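The budget for the second arm came to Skultach in December, folded into a letter that began with the words "in principle," and Marisol Manríquez read it standing up in the hallway with her coat still on and her lunch getting heavier in her hand.

In principle they could have it. In principle Ostley would pay for the arm and the stand, and the cooperative would find the rest out of its own pocket, and the rest was the part that kept her up until all hours at the kitchen table with her mother's old adding machine, the one with the paper roll that curled down over the edge and into the cat's water.

She had bought things for the cooperative for years, you understand - ovens, carts, a dishwasher that had to come in through the window - and she knew the way a price grows. You ask for an arm and they tell you a price for an arm. Then there are fingers for it, and then a spare pair of fingers, and cables that cost 387 apiece and had to come from Ventura, and a yearly visit from a man who would look at everything kindly and change a filter. She put it all down in her round schoolgirl handwriting, and when she had added it up she was 983 short, and she added it up again from the bottom in case that helped.

Merkel had written too, with an offer on a refurbished model. It was a good offer and a friendly letter, and it would have covered the gap with enough left over for a decent supper. She carried it in her purse for a week. But the refurbished one could lift a sack of flour and not a great deal else in the way of manners, and what the old people on the third floor needed was something that could make them a little dinner at eight in the evening, when the day staff had gone home and the soup had a skin on it.

So one afternoon, with the figures still not agreeing, she went down to the back room where the first arm was at work, and pulled up a stool, and stayed a good deal longer than she had meant to. The green pot was there, the one she had picked herself because it had a big plain dial that anybody could turn, and the plate that went with it so nicely, and she sat with her chin in her hand and watched those two black fingers come down around a piece of fruit as if there were no hurry in the world.

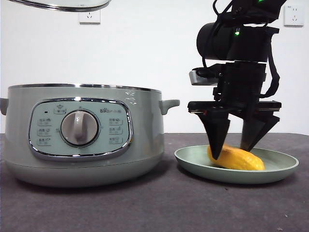 Buy the new one and make the stand ourselves, Teodoro said from the doorway, a stand is only a table that's been bolted down, and what are they asking for it?

She told him what they were asking for it, and he whistled.

"Ostley pays for the stand," she said. "It's in the letter."

"Then ask Ostley if they'd mind paying for something else instead."

It was so simple that she was a little cross with him, and she went on being cross all the way up the stairs, and then she took off her coat - she had been wearing it all this time - and sat down and rolled a clean sheet of paper into the typewriter. Dear friends, she wrote. In principle, we accept.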